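About Us

Welcome, and thank you for stopping by the part of our website that most people skip! We are Trikia, a small family-run wallpaper and wall-covering business, and we have been helping people cover plain walls with flowers, stripes, birds and the occasional lemon tree for longer than some of our younger customers have been alive.

If you are in a hurry, the shop hours are on the Contact page and the sample request form is under Papers. If you have a cup of coffee in hand, pull up a chair and read on. 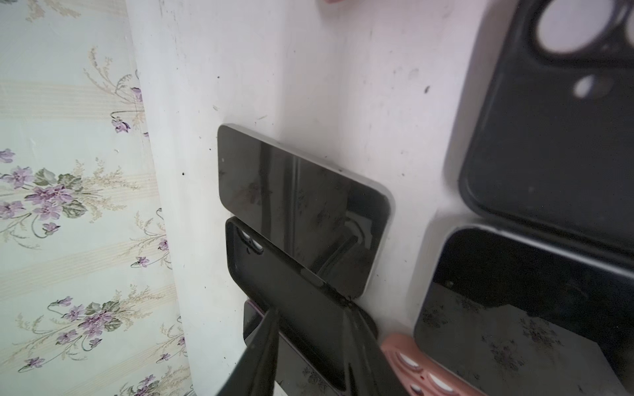
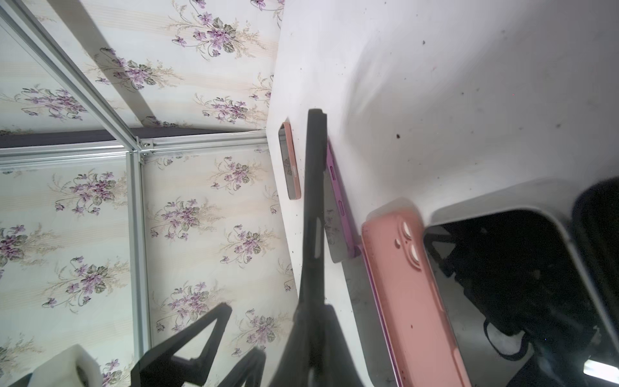
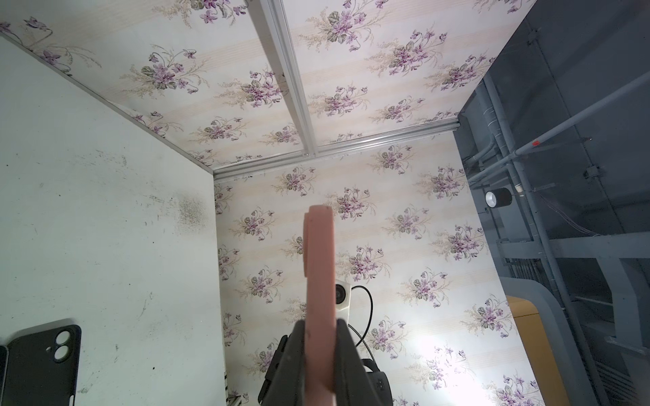
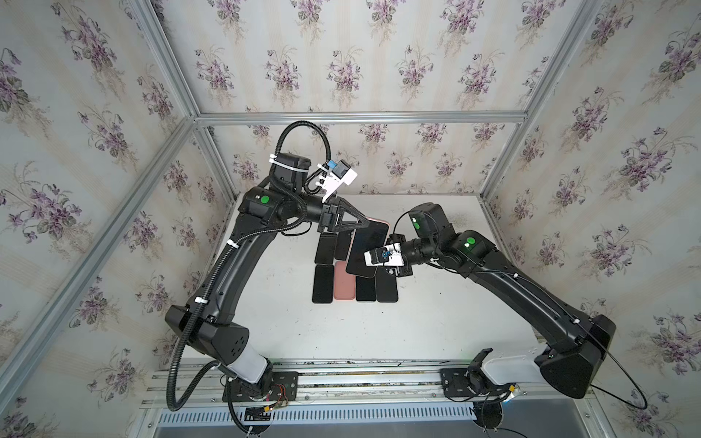
Floral wallpaper, violets and green leaves.

Trikia was started by Veronika Kerekes, who learned to hang paper from her grandfather and who still insists on mixing the first bucket of paste herself whenever we take on a big house. Her first shop was a single room on Grunadby Street with one cutting table, a cash drawer that stuck in damp weather, and 12 patterns on the wall. She kept the pattern books in her car in the evenings so she could drive them out to people who worked during the day, and a good many of our oldest customers first met her at their own kitchen tables, with the books spread out between the dinner plates.

We moved to our present building after the Grunadby Street lease ran out, and it took us one whole April to carry everything over (the cutting table would not go through the new door, so the door came off, and then part of the door frame). The extra room meant we could finally keep rolls in stock instead of ordering every single one. Today we carry more than 200 patterns, and we can get hold of plenty more if you give us a little time.

Our best-known papers come from the Grulska range, which we draw and color in our own upstairs studio. It began with a scrap of old paper Veronika found behind a wardrobe in a farmhouse she was decorating. The scrap was too faded to copy exactly, so she sat down with a box of watercolors and made up the rest, and then made it up again in a softer green when her sister said the first one looked like pea soup. We still have both paintings hanging on the stairs, and you are very welcome to take sides.

A few years later we joined up with Oyelaran, a small printing workshop that had been running our orders almost from the beginning. They know our colors so well by now that they will call us if a batch looks the least bit gray, and we have had some very long and very happy phone calls about the color of a leaf. Having them as part of the family means that if you run one roll short, we can usually match it, as long as you kept the label. Please keep the label!

People often ask us whether they can hang paper themselves, and we always say yes, if you have a free weekend, a steady ladder and a friend who doesn't mind being told "up a bit, no, down a bit." We run a beginners' class in the back of the shop, with no more than 5 people at a time so that everyone gets a stretch of wall to practice on. We go over measuring, matching a repeat, getting around a light switch, and what to do about a corner that isn't square, which in our part of town is nearly every corner. Aprons are provided and so is cake.

If you would sooner leave it to us, our hangers cover any address within 100 miles of the shop. We will come out and measure for free, and we'll tell you if we think your plaster needs attention first, even when that means you won't be buying paper from us for a while. Old houses are a particular love of ours, and so are nurseries, hallways and those funny little rooms under the stairs.

Samples are free to collect and cost only the postage to mail. Tape them up, look at them in the morning and again after supper with the lamps on, and live with them for a week or two before you decide. When you're ready, call or come by the shop and ring the bell on the counter if we are upstairs.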